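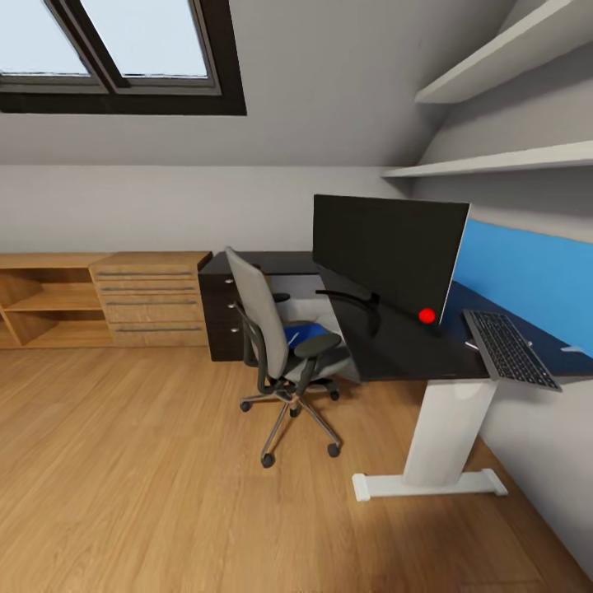 Ticket 157: Drawer task never scores, attic study scene
Opened by: Deolinda Prata
Team: Kumari (student robotics club)
Status: Solved, leaving open until Sunday

Hi everybody, and sorry in advance for the long message, but I'd like the newer members to be able to follow along!

We're working on the drawer task in the attic study scene, the one with the skylight and the blue cushion on the chair. The goal is to open the bottom drawer of the oak unit, the tall one with the long bar handle. Our script finishes without any errors, and then the scorer gives us zero. I've run it 9 times now and it's zero every single time. The other tasks in this room score just fine, so I don't think it's our install (I did reinstall Gasora anyway, and then went and made tea).

Things I tried before writing: a fresh copy of the scene, a slower pull, and a longer wait at the end of the run. No change from any of them.

Reply from Latrice Ridgeway

Hi Deolinda, thank you for such a careful write-up, it makes my evening a lot easier. Could you open the task file and tell me which drawer name is on the target line? There are two sets of drawers in that room, the oak one with the bar handles and the dark one under the left end of the desk with the little round knobs, and I have mixed them up myself more than once.

Reply from Deolinda Prata

Oh my goodness. Line 61 says desk_drawer_bottom. So we've been pulling on the oak drawer while the scorer sat there watching the desk pedestal! I must have copied it over from Su's practice file, where the desk was the target, and never gone back to look at it.

I changed it to oak_drawer_bottom and ran it again, and we got full points. Ran it once more to be safe and got the same. I did a little dance in the kitchen.

Reply from Latrice Ridgeway

Wonderful news! Please save the corrected file in the Custus folder so the whole club has it, and put the old one in the archive. I'll add a check that prints the target name at the start of each run. If you see anything odd before Sunday, just write it here, otherwise I'll close this one then.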